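Food and Culture, Unit 4: Wrapped Foods and How They Travel
Course handout, Tuesday section
Instructor: Zuweira Quansah

Why wrappers?

Welcome to my favorite unit of the whole course! We have spent three weeks on grains as crops, and now we get to look at what people do with them once the flour is on the table. Almost every place that grinds grain or pounds starch has come up with some way to fold it around something else. Dumplings, turnovers, steamed buns, stuffed leaves, filled pancakes: the list gets long fast, and I would love for you to keep your own running list in the back of your notebook.

The big question for this unit is how a food idea moves. Does a cook carry it over a mountain pass, or do two groups of people come up with the same thing on their own? Both happen, and telling them apart is harder than it looks.

Key terms

Diffusion: the spread of a practice from one group to another through trade, migration, marriage, war or plain curiosity.

Independent invention: two groups arriving at a similar practice without contact.

Loanword: a word taken from another language. Food words are some of the best evidence we have, and some of the most slippery.

Staple: the food that supplies most of the calories in a diet.

Reading the evidence

Historians of food work with scraps. A stew leaves a residue in a pot, but a dumpling gets eaten. Dried examples have been dug up from desert graves in what is now western China, and they are wonderful, but a find like that depends on very dry soil and a lot of luck. For most of the world we lean on written recipes, household accounts, travelers' letters and the names of the dishes themselves.

Take the family of words that includes Turkish manti, Korean mandu and Chinese mantou. They sound alike, and scholars generally agree that they are related. What they name, though, is all over the map. Manti are small filled parcels. Mandu are filled too. Mantou, in much of China today, is a plain steamed bun with nothing inside at all! So the word moved and the food under it changed, maybe more than once. When you meet a pair of similar names in the readings, write down both the word and the thing, and keep them in separate columns. I promise this will save you trouble on the essay.

Now compare the European side. Polish pierogi and Italian ravioli look like cousins to a lot of people, and every few years someone tells a charming story about a single traveler who brought the idea home in his luggage. Please be careful with these stories. They tend to show up in print centuries after the trip they describe, and they love a famous name.

What the dough can tell us

The wrapper itself is evidence, and this is the part I get most excited about. Wheat flour has gluten, so it can be rolled thin and pinched shut. Wheat starch with the gluten washed out behaves very differently. Mixed with boiling water it makes a soft dough that turns see-through when cooked, the kind you know from Cantonese shrimp dumplings. Rice flour gives you something chewier. Each of these asks for its own tools and its own skills, and a cook who moves to a region with a different grain has to rethink the whole job.

Look at thickness as well. A thick wrapper makes a little filling go a long way, which matters in a lean year. A thin one takes time and practice, and it puts the filling on show. A green filling such as chives or spinach can give the whole dumpling a tint.
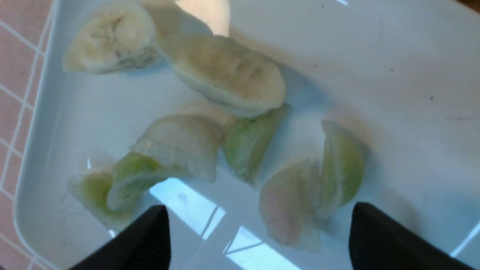 Case study: the Sowah notebooks

Our main reading is a packet from the Sowah notebooks, kept by a family that ran a boarding house in the port town of Gronberg. There are 19 recipes in the packet. Read the ones for filled doughs first, then go back for the soups. Notice how often the cook swaps one ingredient for another without comment. Lard turns into oil, cabbage turns into whatever greens were at the market, and in one recipe the flour changes halfway down the page. The spelling is wild, so read it out loud if you get stuck.

Things to mark as you read:

Any ingredient that had to come in by ship
Any dish with two names
Places where the cook measures by feel ("enough," "until it listens")
Who is being fed, and on what day of the week

That third one is a gold mine. A recipe written for someone who already knows how to cook tells you what everyone in the house took for granted.

For next Tuesday

Finish the packet and write a response of 400 words on a single recipe. Choose one that puzzles you. Tell me what you think the cook knew that you don't, and what you would need to find out before you could make the dish yourself. You may interview a relative or neighbor who makes a filled food, and if you do, bring their words in directly, with permission.

We will spend the first 15 minutes of class in pairs trading responses, so please bring 2 printed copies. Questions can go to me after section or on the course page.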